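# The Long Afterlife of the Office Kitchen

The cabinet to the left of the sink has held, for as long as I've worked on this floor, a fondue set. It has six forks. We have never had fondue. I've asked, in a tone I hoped was casual, whether anyone in the building has ever had fondue, and people look at me as though I'm about to organize one.

Every office has a kitchen, and every office kitchen is a museum of people who quit. They come in with a mug, a jar of fancy salt and a plan to bring lunch from home. They leave with a cardboard box that somehow never has the mug in it. Multiply that by a few dozen departures and you get what we have on the third floor: 293 items in nine cabinets, serving a staff of 40.

I know the number is 293 because this past November I was asked to count them. The company was moving two blocks over, the movers charge by volume, and somebody upstairs wanted to know what, exactly, we'd be paying to move. I had made the mistake of walking past the right door at four in the afternoon.

## A short history of the mug

Let's begin with the mugs, as they are the ruling class.

A mug enters an office as private property. For a week or so it lives on a desk. Then it gets washed and left on the rack, and at that moment its legal status becomes murky. Somebody with a visitor and no clean cups borrows it. The visitor is charming, the meeting runs long, and the mug is put back on the wrong shelf. By the end of the month it belongs to the kitchen, and its owner, if she wants it back, will have to carry out what amounts to a raid.

Ours included eleven from Nomodau, a payroll software outfit we dropped years ago after it paid the whole design team twice and then, in a spirit of fairness, not at all. The mugs are excellent. They have a good heavy handle and they keep coffee warm through a budget meeting. I'd guess that Nomodau spent more on them than on the software, and I'd say the money was well placed, as the mugs are still in daily use.

Then there are the novelty mugs. I won't list the slogans. You have the same ones. What interested me was how many of them dealt with hating mornings, and how few of the people who work here arrive before ten.

## The appliance years

Appliances come in waves, and you can date a cabinet by them the way you'd date a riverbank. At the bottom of ours is a sandwich press. On top of that sits a rice cooker, from the period when four people on the sales side decided to eat properly. Above the rice cooker is a juicer called the Zoda, which was bought with company money during a wellness push and used with real passion for nine days.

I remember the Zoda. We all do. It had a sound. It could turn a two-pound bag of carrots into half a glass of juice and a wet orange brick, and cleaning it called for a small brush that was lost on day three. For the remaining six days it was cleaned with a fork. On the tenth day it was put in the cabinet "for now," and there it sat until I took it out last month and found that the brick was still in it.

Nobody would let me throw it away. This was my first real lesson as a counter of kitchen goods. People who hadn't thought of the Zoda since the carrots were suddenly full of feeling. It was a perfectly good juicer, they said. It had cost real money. One man told me he'd been planning to start again in January. I asked him which January and he went back to his desk.

## Lids

There were 61 plastic containers and 84 lids. I laid them all out on the long conference table on a Tuesday evening, after everybody had gone home, and tried to marry them off. I got 19 couples. The rest were a mystery of the kind that makes you wonder about your fellow workers: lids that were square for bowls that were round, and one lid so large that whatever it once covered could not have fit in the building's elevator.

I have a theory about lids. A container of soup goes home when the soup is finished, because it smells and its owner feels bad. The lid came off at noon and was put on the side of the sink, and by five it's been washed by some kind stranger and stacked with the others. Kindness is the whole problem. If we were a nastier group of people we would have no lids at all.

The Głowacki bakery downstairs, which has supplied our birthday cakes for as long as anybody can recall, has its own part in this. Every cake comes with a plastic knife, and every knife is kept. We could cut 600 cakes tomorrow without washing up. I tried to give a bag of the knives back to the bakery, and the woman at the register took it, thanked me, and included two of them with my next order.

## The matter of the cups

When the count was done I wrote it up in a memo. I suggested that we keep one mug per person, a few for guests, the kettle, the good knife and the toaster, and let everything else go. I thought it was a modest memo. It drew more replies than the one about health insurance.

The trouble, oddly, was not the fondue set. It was the plastic cups. Offices have always had a weakness for these. They can't break, they weigh nothing, and they come out for anything involving children, summer or a cordial someone brought back from vacation. No adult has ever picked one first. And yet they stay, in colors you'd choose for a playroom, long after the good glasses have gone to pieces in the dishwasher.

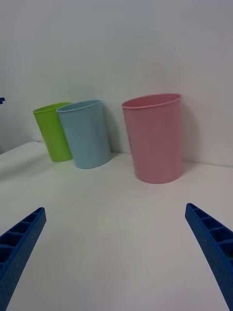

Keep the plastic, wrote Skaditz, all lowercase and copied to the entire company, and get rid of the mugs instead, since a mug is something people fight over and no one has ever lost a friend over a tumbler. The message went on for four more paragraphs. It proposed that everyone drink everything, coffee included, from identical cups bought in bulk, and that anyone who brought in a mug of their own be asked to take it home the same day.

I read it twice, hoping to find it silly. The trouble is that it would work. It would also be like living in a very calm hospital. By lunch there were two camps, and by three o'clock there was a poll, with an option for "other" that drew most of the votes and all of the bad language.

In the end we did what offices do, and split the difference in a way that pleased no one. The mugs went onto a table by the elevator with a sign telling people to claim theirs by Friday. I expected a rush. What I got was a slow, shy parade of grown adults, each waiting until the hallway was clear, taking a mug that I am fairly sure was not theirs. Two people took the same Nomodau at the same time and then insisted, for longer than either could have enjoyed, that the other have it.

The plastic cups were never put on the table. They just turned up in the box marked KEEP, and I have decided not to ask.

## What it cost

The movers' bill for the whole floor came in with a line for the kitchen: $2,706. I looked at that figure for a good while. You could buy a fine kitchen's worth of dishes for that, matched, with every lid present and accounted for. I said so to the person upstairs who had wanted the count in the first place. I was told the quote had been signed before I started counting, at a flat rate, and that we could have brought as much as we liked.

So we brought it. The rice cooker came, and the sandwich press, and a colander with one leg. The new kitchen has twelve cabinets where the old one had nine, and for two days three of them stood empty, and people would open the doors just to look in at all that clean shelf.

On the third day I found a waffle iron in one. It has a note taped to the top that says "for now."

The fondue set is to the left of the sink. It's down to five forks.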